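4.3 Setting Up the Drawer Task in the Simulated Cell

This section covers loading the drawer task into the Rendow simulator, placing the cabinet asset on the table, and checking the arm's approach to the handle before any policy or script is run. It assumes that Rendow is installed (section 2) and that the arm model has been calibrated against its base frame (section 3.6).

The procedure applies to the single-arm cell with a parallel gripper. For the dual-arm cell see section 4.5.

Before you start

- Close any other cell that is open in Rendow. Two cells cannot share one physics server.
- Confirm that the Kallik asset pack is listed under Assets > Installed. The cabinet and the table come from this pack.
- Set the display units to millimeters. All values in this section are in millimeters unless marked otherwise.
- Save a copy of the current cell file. The placement tool overwrites object poses without asking.

CAUTION: Do not connect the bridge to a real controller while working through this section. Several steps move the simulated arm at full joint speed, and the bridge passes those commands on without scaling.

Loading the cell

1. Start Rendow and choose File > Open Cell. Select drawer_single.cell from the Mabuza task folder.

2. Wait for the status line to read READY. On first load the collision meshes are built, and the window may stop responding for a few minutes. Do not force it to close. If the build is interrupted, delete the mesh cache and load the cell again.

3. In the object tree, expand Table and check that its type is Fixed. A table left as Dynamic will sink or drift when the arm makes contact.

4. Expand Cabinet. Two bodies should be listed -- the case and the drawer -- joined by one sliding joint. If the joint is missing, the drawer and case will move as one solid piece. Reinstall the asset pack and return to step 1.

Placing the cabinet

5. Select the top-level Cabinet entry, not the case body. Moving the case alone leaves the joint origin behind.

6. Set Position X to 431 and Position Y to 316. Leave Position Z on Auto.

7. Set roll and pitch to zero. Yaw may be left at the task default.

8. Press Settle. The simulator drops the cabinet under gravity until its speed falls below the rest limit, then stores the pose.

9. Orbit the view down to table height and look along the bottom edge of the cabinet. The edge must lie flat on the tabletop along its full length.

NOTE: The shadow is the quickest check. A cabinet at rest has a tight, dark line where it meets the wood. A soft shadow that sits apart from the base means that the cabinet is tilted or is not touching the surface. Check this with the arm in the approach pose as well, with the view close to the drawer front, as the arm can hide part of the case.
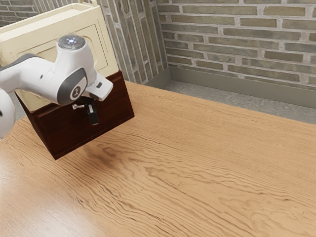
10. If the cabinet is tilted or raised, as it is in the view shown with step 9, stop the simulation before changing anything. Correct the pose as follows:

 a. Move the arm to Home with the simulation stopped.
 b. Reset roll and pitch to zero.
 c. Open Contact Report and look for overlap between the cabinet and any part of the arm. Overlapping bodies are pushed apart at the next time step, and this can lift a light object off the table.
 d. Clear the overlap, start the simulation, and press Settle again.

11. Repeat step 9. If the fault comes back with the arm at Home, the case mass is probably unset. Open Cabinet > Case > Inertia and press Restore Defaults.

Checking the approach

12. Load the pose named drawer_pre from the pose list. The arm should move over the cabinet and stop with the fingers pointing down toward the drawer front.

13. Check the fingers against the handle from the front and from directly above. For this task the fingers must close on either side of the pull. Fingers that stop to the left or right of the handle will close on air or press on the drawer face.

14. If there is a sideways offset, jog the tool in the handle frame, not in the world frame. The cabinet usually stands at an angle to the table, and a world-frame jog will change the depth as well as the side position.

15. Press Store Offset. The value is written to the cell file and applied to drawer_pre, drawer_grasp and drawer_pull together.

16. Run drawer_grasp at low speed. Watch the contact markers. Both fingers should show contact with the handle and neither should show contact with the drawer face.

CAUTION: Do not raise the grip force to make up for poor alignment. A handle gripped at one end pulls the drawer crooked in its slides, and the solver may tip the whole cabinet toward the arm.

17. Run drawer_pull. The drawer should slide out while the case stays in place. Return the arm to Home and save the cell.

Solver settings

The defaults supplied with the cell are suitable for most work. If contact is unstable, check the values below before changing object masses or friction.

Physics rate: 400 Hz
Contact mode: Soft
Drawer joint damping: task default
Self-collision: On

Lower physics rates make the cell run faster but allow deeper overlap between the fingers and the handle. Results recorded at different rates should not be mixed in one data set.

Fault messages

E-913, Object not at rest. Settle timed out. The cabinet is in contact with the arm, or the table is not fixed. See steps 3 and 10.

Joint origin mismatch. The case was moved without its parent. Undo the move, or reload the cell and repeat steps 5 to 8.

Pose out of reach. The cabinet has been placed too far from the arm base. Return to the values in step 6.

Handle frame not found. The asset has been renamed. Names are case-sensitive, and the task script looks for "handle" in lower case.

Routine checks

Repeat steps 8 to 13 after each update of Rendow or of the asset pack, and after any change to the gripper model. Stored offsets are kept through an update, but collision meshes are rebuilt and the contact surfaces may shift slightly.

Related sections
3.6 Calibrating the Arm Base Frame
4.2 Lighting and Background Settings
4.4 Recording a Drawer Run
4.5 Dual-Arm Cell Set-Up
7.1 Rebuilding the Mesh Cache

The Vurnska documentation site uses cookies to remember your product version and language. By continuing to browse you accept their use. Manage settings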